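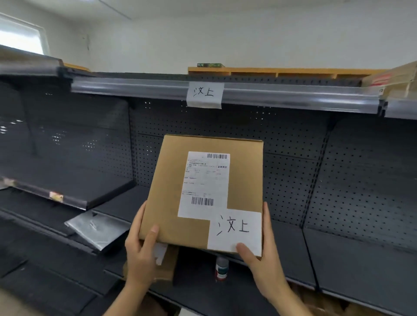

Lanonley Clinical Skills Program – Frequently Asked Questions for Students on Rotation

Who is eligible for a rotation place?

Students in the last two years of a medical degree may apply. Your school must have a placement agreement with Lanonley before the application is submitted. Applications from schools without an agreement are returned unread, and the student is told which office at the school to contact.

How long is a rotation?

Each block lasts six weeks. Two blocks may be taken back to back in different departments. A third block needs written approval from your school and is granted only when a place is still open 14 days before the start date.

What health records do I need to send?

Send proof of vaccination against hepatitis B, measles, mumps, rubella and chickenpox, plus a tuberculosis screening result. A blood test showing immunity is accepted in place of a vaccination record for all of these except tuberculosis. Upload the records to Fedent, the placement system used by the program. Records sent by email are deleted.

My Fedent account shows "incomplete" after I uploaded everything. What does that mean?

The status changes only after a staff member has checked each file. Checking takes up to 10 working days. If the status has not changed after that, look at the notes field next to each file. The usual causes are a missing name on the second page of a scan and a lab report without a collection date.

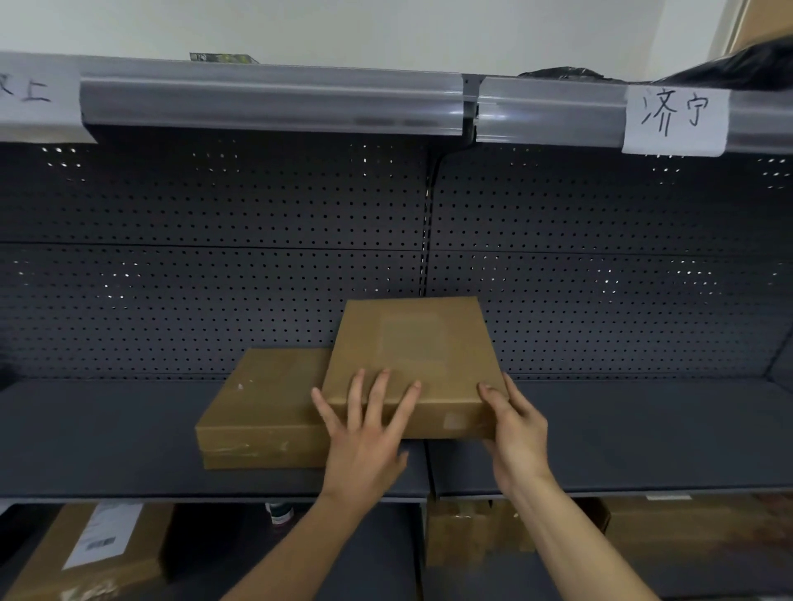

Files that have been rejected stay visible in gray. Do not delete them. Upload the new version under the same heading and the system will link the two.

May I write in patient charts?

Yes, in departments that use student notes. A student note is marked as such and has no standing as an order until a supervising physician has signed it. You may not enter medication orders, change an allergy list or close a visit. Access is read-only in the Huenchumán wing, where student notes are kept on a separate form.

How many hours will I be scheduled?

Day shifts run from 7 a.m. to 5 p.m. Night shifts are assigned only in emergency medicine and obstetrics, and are followed by a full day off. Teaching sessions count toward your hours – self-study does not.

What happens if I am sick?

Call the department desk before the shift begins and quote your rotation number. Absences of more than two days must be made up within the same block or in the week after it. Students with vomiting or diarrhea must stay away for 48 hours after the last symptom.

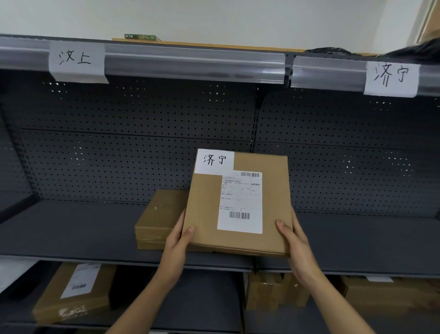 How am I graded?

The supervising physician completes the Ement form, which has 14 items scored on a five-point scale. Your school converts the scores to its own grades. The program does not issue letter grades and cannot change a score after the form has been released to your school.

Can I see the form before it is sent?

You will see the midpoint form in week three. The final form is released to you and your school at the same time. Comments on it may be added in Fedent for one month.

I have a needlestick injury. What should I do?

Wash the area with soap and water, tell your supervisor at once and call extension 929, which is answered day and night. Do not wait for the end of the shift. The follow-up blood tests are paid for by the program, including those that fall after your rotation ends.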